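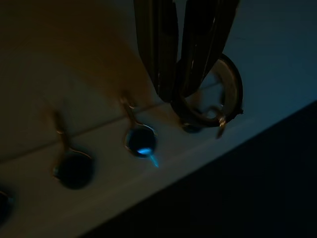
Figure 4. A metal ring held in a gripper over a pale panel.

Reading time: 4 minutes

4.2 Delayed sending and the working day

We turn now to the part of the study we were most eager to write up. Harms gave us access to the message times (never the wording) for staff at its Akholm and Rallelness offices, and 94 people agreed to take part. All of them already had Gurnbridge, the in-house chat and messaging tool, on their work computers. What changed was one small setting. From 31st January, any message written after the end of the sender's shift was held until the next morning, unless the sender ticked a box marked "send now".

During the trial, 864 messages were written after hours. We had expected most senders to tick the box out of habit, and several managers had told us as much beforehand. Instead, most messages were left to wait, and a good number were changed or deleted before they went out. This delighted us! A held message seems to get a second reading that a sent one never does, and people who came back to their drafts in the morning often found that the question had already been answered, or that a two-line note would do the job of a long one.

The two offices did not behave alike. Akholm runs fixed shifts, and staff there took to the delay within days. Rallelness has flexible hours, so one person's evening may well be another's afternoon, and the setting was a poorer fit. Staff with school-age children often logged off early and picked work up again later, and for them a message at night was simply part of the day. Several asked whether the hold could follow the reader's hours — a very good idea, and one we had missed entirely when planning the trial.

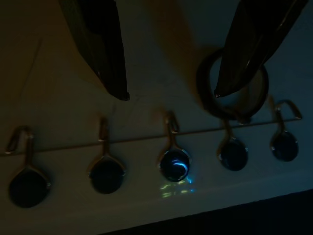 We also looked at how quickly messages were answered once they arrived. Held messages reached people together, at the start of the morning, and we worried that this would bury them. For most staff it did the opposite. They described sitting down to a single batch, working through it with a cup of tea, and then getting on with something else. One team leader wrote in the feedback form: "I used to wake up already behind. Now I start at the same point as everyone else." The customer desk was the clear exception. Its messages tend to concern orders leaving that same morning, and its staff ticked "send now" far more freely than any other group, with good reason.

Some care is needed with all of this. The staff volunteered, and people who are already tired of late messages may be more likely to sign up. We can't see phone calls or texts, so a sender in a hurry may just have used another route. There was also a fault in the first week that let a few messages through early; these are left out of the totals above.

Even so, the change cost very little, took no training and was kept on by both offices after the trial closed. We went back in May with a short follow-up form and 30 people filled it in. Their replies, which are full of lively detail about where the line between urgent and merely recent ought to fall, are taken up in section 4.3.

Reader comments

Guest: Great read. We tried something similar and the morning batch was too much for our sales team. Did anyone at Rallelness switch it off?

Guest: Would love to see the feedback form itself. Is it in the appendix?

Guest: Holding until the reader's shift starts makes so much sense. Please run that one next.

Contact us | © All rights reserved | Back to top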